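Metal boxes, matte white: Dimas Tambunan on setting up a packing bench
5th November
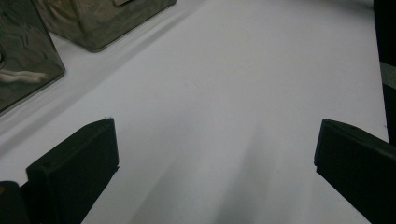
Two grey-olive metal containers and the matte white surface.

Dimas Tambunan has set up packing benches for small parts suppliers for most of his working life, and he has kept to the same basic arrangement on nearly all of them. The working area is white and matte. The containers are metal, box-shaped and dull in colour. They go to the back, on the left, and they stay there. His current bench is at Ornum, which packs replacement hinges, catches and cabinet fittings for joiners.

I asked him first about the white.

"It's a contrast question," he said. "Most of what we pack is dark or medium grey. Black oxide screws, zinc plate, some brass. On a mid-tone bench you lose the small ones. On white you see the part and you see its shadow, and the shadow is often what you notice first."

The finish matters to him more than the shade. Ornum's earlier benches had a gloss top, which he replaced in October. Under the overhead lighting, set at 800 lux at bench level, the gloss gave a reflection of the fittings above, and packers were leaning to one side to see past it. The matte surface scatters the light. What remains is a soft grey shadow with no hard edge to it, and a slight change in brightness from one part of the bench to another.

"People ask if it can be made perfectly even. You could spend a lot of money on that. A bit brighter at the back and a bit greyer toward the packer is fine. Nobody is matching paint on it."

He does not much mind what the white is. He has used laminate, painted board and heavy paper off a roll, taped down at the corners. Paper is the cheapest to renew and picks up oil, so you can see when it needs changing. Its fault is that it lifts at the tape after a few days and a thin washer will go under the edge. Painted board chips. Laminate lasts, if it can be bought without a sheen, and he says suppliers are optimistic about what they call matte. He asks for an offcut before ordering and holds it under a lamp at the angle a seated person would see it from.

On colour temperature he is brief. "Cool lamps will make the white look slightly lavender. That's normal. Warm lamps make it cream, and then brass gets hard to pick out. I go cool."

The containers took up more of our conversation than I had planned. Tambunan prefers metal to plastic for anything that holds fasteners, for reasons of weight. An open plastic bin with a light load slides when a packer reaches into it. A metal box of the same size sits still. He specifies straight sides with square corners, so that two can stand next to each other without a gap for parts to drop into.

"Tapered bins nest nicely when they're empty, and that's how they get sold to you. In use you've got a V-shaped slot between every pair. I've fished a lot of grub screws out of those slots."

The boxes he buys for Ornum are 257 mm deep, front to back. A shallower one would do for the screws, but he wants one size across the whole bench so that a box can be lifted out and another set down in its place without rearranging anything.

He is particular about the finish here as well. Bright galvanized metal throws light back at the packer and shows every fingermark. A dull olive or grey does neither. It also reads as plainly different from the bench, so the edge of the box is easy to find in peripheral vision. He tested a white powder-coated box from Figueiredo for a couple of weeks and sent it back. The box was well made, he said, and the packers kept knocking it.

Then there is the question of where things stand. Left rear is his default for a right-handed packer, with the area directly in front kept for the order being assembled. The left hand fetches, the right hand places, and the arms do not cross. For left-handed packers the arrangement is mirrored, and he moves the boxes himself before the shift starts.

"The commonest mistake is putting containers in the middle at the front. It feels handy. After an hour you're working in whatever strip is left over, and the counted parts are mixed up with the uncounted ones."

Ornum's bench height is 876 mm. He arrived at it by putting blocks under the legs and asking the packers to work a full morning at each setting. One of them wanted it higher and has a footrest turned the other way, as a small platform for the order tray. Tambunan regards this as a reasonable solution and has written it into the bench sheet.

Labelling is on the front face of each box, low down, in black on a removable holder. He does not label lids. Lids travel from one box to another, he said, and then the label is wrong and everyone trusts it. He tried the Ziltero clip-on holders and found them adequate on thin-walled boxes and too tight on thicker ones. The adhesive type comes off with a plastic scraper and some citrus cleaner.

Cleaning is done at the end of the shift. The boxes are lifted off, the surface is wiped from the rear edge forward with a lint-free cloth and a neutral cleaner, and the boxes go back once it is dry. Abrasive pads are not used on the matte surface. They polish it, and a polished patch in the middle of the bench brings back the reflection the surface was chosen to avoid.

I asked whether he expected to change anything. He is looking at felt pads for the undersides of the boxes, partly for noise and partly to save the surface from scratches. His concern is that felt holds grit. Cork is the alternative, and he has a sheet of it on order from Nuvside, 3 mm if they have it and 2 mm if they don't.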